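Is a polish worth buying for scuffs on a wood-look table, or is it all the same stuff?

Posted in Home Care and Furniture
3 replies

Marlina Hidayat
I've got a dining table with a light wood-look top, bought secondhand in July. It has picked up gray scuffs in the spot where everybody sits down and shoves things across. Dish soap does nothing. My sister-in-law swears by a bottle called Arkamell, which claims to "revive and renew all wood surfaces" and costs $16 for something the size of a shampoo sample. I'm having a hard time believing it. The label doesn't say what's in it and the reviews all sound like they were written by the same person. Has anybody used it on a table that isn't solid wood? And is there any point to the "monthly treatment" they tell you to keep up? I'd rather not spend the money to find out it's baby oil with a lemon smell.

Apostolos Tsoukalas
Just use toothpaste. Works on everything. Did my whole kitchen with it.

Dardo Troncoso
Please don't do your whole kitchen with toothpaste. It's a mild abrasive, and on a glossy top you can trade a small gray mark for a big dull patch that catches the light every time you sit down.

I refinished and resold used furniture for 16 years, so I've had every one of these bottles pushed on me at some point. My first question is always what they think they're reviving. Bare or oiled wood can take up some oil, fine. A printed top can't. The grain you're looking at is a picture under a clear hard layer, and nothing in a bottle is going to soak through that and feed it. What you get is a film sitting on the surface. It looks nice for a day or two, then it holds dust and fingerprints, and then you need the "monthly treatment" to cover up last month's treatment.

So find out what you have before you buy anything. Look at the underside and the edges. If the grain on top stops dead at the edge, or the edge is a separate strip, you probably have a printed surface. If the lines carry over the edge and down the side, it could be veneer or solid, and you should go easier on it. On secondhand pieces the seller's word is worth very little. I've been told "solid oak" about things I could see particleboard in.

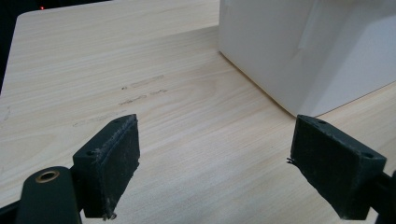

Second thing is to work out whether the marks are on the surface or in it. Drag a fingernail across one with your eyes closed. If you can't feel a groove, it may well be something left behind by whatever rubbed there, like the rubber foot of an appliance or the unglazed ring on the bottom of a mug. That kind usually comes off. If your nail catches, you have a scratch, and no cleaner fills a scratch, whatever the label says.

For marks that sit on top I'd go in this order:

Warm water and a microfiber cloth, with more rubbing than you think.
Baking soda and water mixed to a thin paste, on a fingertip, very light, then wiped off right away.
Rubbing alcohol on a cotton pad, for printed tops only. Never on shellac or old varnish, it'll take the finish right off.

Try each one near a back corner first and let it dry before you judge it. A damp surface hides everything — that's how half of these polishes sell themselves in the store.

I wouldn't use a melamine sponge unless the top is already matte. People love them, but they're very fine sandpaper.

As for Arkamell, I haven't used that one. I did try Trirkari, which made the same promises, and I couldn't tell the treated half of a tabletop from the untreated half after 4 days. Make of that what you like.

Olga Rivadeneira
Mostly agree with Dardo, although I think he's a bit hard on the sponges. I've used one on a cheap desk for years, barely any pressure, and it looks the same as it ever did. Then again it wasn't shiny to begin with.

What I'd add is that "all wood surfaces" on a label makes me put the bottle back. Oiled teak and a printed desktop don't need the same thing, and a company that says they do is hoping you won't ask. If they won't list the ingredients, look for the safety data sheet on their website. Mine (a different brand, went in the trash) was mineral oil and fragrance.

Felt pads under whatever you keep sliding around will do more than any of it. Check them now and then, they pick up grit and then they're worse than nothing.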